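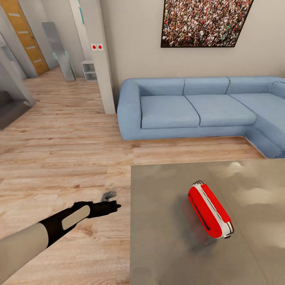
What does the planning software do when the wrist view and the room view disagree about where an object is?
The planner keeps both pose estimates, slows the arm to its approach speed and asks the perception module for a fresh pair. If the second pair still disagrees, the room view sets the position, the wrist view sets the orientation, and the grasp is marked as low confidence in the log.

Progress report: Furkavero manipulation software
Reporting period ending September
Prepared for the Hemow program office by Gilberto Lozano

1. Status

Work in this period covered pose fusion, grasp scoring and the replay tool. Pose fusion and the replay tool are complete and merged. Grasp scoring is merged but switched off by default, for the reasons given in section 3. All results below are from simulation. No hardware time was planned for this period and none was used.

2. Pose fusion

The previous release used the wrist camera alone from the moment the arm left its start pose. This was simple but it failed badly on glossy objects, where a highlight moves across the surface as the camera moves and the tracker follows the highlight. The new module, Kim, holds a short history from each camera and compares the two histories before it commits to a pose. When the highlight moves and the room view reports no motion, the wrist estimate is held back until it settles.

Kim was tested on a fixed set of 1000 simulated episodes in the furnished living room. The set is frozen, and the random seeds are stored with the configuration so that the program office can repeat the run. Of these episodes, 23 ended with the object pose outside tolerance at the moment of finger closure. Every one of the 23 has been replayed by hand. In 9 of them the cause was a late message from the room camera, and a time check at the input of the module now rejects such messages. The others share one cause, described next.

3. Close-range perception

The remaining failures occur in the last stage of the approach, when a flat or semi-glossy surface takes up a large part of the wrist view and few of its edges remain inside it. The segmentation network was trained mostly on whole objects seen from a distance. With one edge visible, it tends to merge the object with its reflection or to cut it along the border of a highlight. 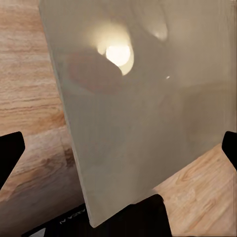 Two changes are under test. The first carries the object mask forward from the last view in which the full outline was seen, and moves it using the joint readings of the arm. The second treats any saturated region as missing data, so that it adds nothing to the mask and removes nothing from it. The first change is cheap and runs inside the current time budget. The second needs a threshold for each light setup, and we do not yet have a good way to choose it automatically.

Grasp scoring depends on the same mask. A mask cut short by a highlight moves the computed center of the object, and the scorer then prefers a grasp that is off to one side. Until the mask is stable the scorer will stay behind a switch, and the planner will use the older fixed ranking. This delays the scoring milestone to the next period.

4. Replay tool

Vultar, the replay tool, now loads both camera streams, the joint states and the planner decisions on one timeline. A reviewer can stop at any step and rerun the planner from there with different settings. Logs from the older format can be read but not rerun, as they do not contain the random state. File size has gone up because masks are now stored at every step – a compressed format has been written and will be the default after the next merge.

5. Risks

The main technical risk is that mask carry-forward relies on accurate joint readings. In simulation these are exact. We have added noise and a small constant offset to the simulated readings, and the method tolerates the noise well and the offset poorly. A calibration step before each session would address this, but it is not in the current work plan and would need approval.

A second risk is scene variety. One room layout is in use, with the furniture and the light positions fixed. The scene generator can vary both, and the work to connect it to the test set has started.

6. Next period

Finish mask carry-forward and run the frozen set again with it turned on. Decide whether the saturation threshold is kept or dropped. Turn on grasp scoring if the mask results allow it. Connect the scene generator and freeze a second test set.

7. Requests to the program office

We ask for a decision on the calibration step before the next planning call on Monday. We also ask that the scoring milestone be moved to the next period with no change to the budget.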